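Handheld gripper demos vs teleop – does the result hold up?

Forum: Manipulation and learning
Thread started by orkach_ros

orkach_ros
We finished the comparison I mentioned in May. Same policy network, same training settings, two sets of demonstrations. One set was collected by teleoperating the arm, the other with handheld grippers and wrist cameras. 575 handheld demos, and the teleop set was cut to the same number of hours. On kitchen tasks the handheld policy did better on objects it hadn't been trained on. On the training objects there was nothing in it.

rpetersen
Same number of hours isn't the same number of demos. Handheld is much faster, so you gave one side far more examples.

orkach_ros
Yes, and that was deliberate. Operator time is what we pay for. I do take the point that it doesn't tell you which demo is better one for one.

rpetersen
Then the title of your write-up should say so. At the moment it reads as if the handheld data is better in itself.

mskoryk
Agree with Roswitha on the title. Did you drop any demos?

orkach_ros
30 went, nearly all for lost tracking. They are listed in the appendix. I'll change the title.

indau_lab
How many people collected? We had two and the policy picked up the habits of one of them. He always came in from the left.

orkach_ros
9 people at the Cundham site. Nobody did more than a day.

mskoryk
What does the wrist view look like with both fingers on a large object? Ours lost most of the background and the pose estimate drifted.

orkach_ros
One view from the kitchen set:

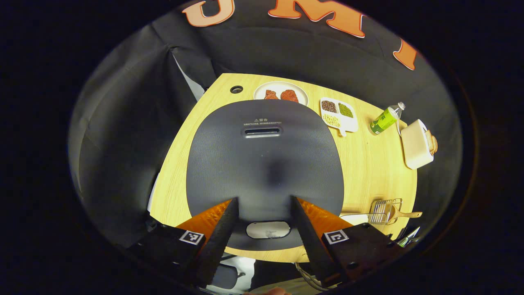 Pose drift was worst for us when a big plain surface filled the view, so we kept the tables busy on purpose. The dark grey lid takes up a lot of the middle, but the plate of meat, the divided tray and the toaster are all still in sight past it, and that sort of clutter gives the tracker something to hold on to. With a bare table we lost tracking roughly twice as often.

mskoryk
Makes sense. We had a bare bench and plain walls, so that may be our whole problem.

rpetersen
I'm less sure. Clutter that stays put between demos can end up in the policy. Did you move things about?

orkach_ros
Between sessions, yes. Within a session, no.

rpetersen
Then I'd want a test with the background changed before I believed the result on new objects.

orkach_ros
Fair. Mireille is setting that up on the Kravets arm – same tasks, different table. I'll post the numbers in this thread, good or bad.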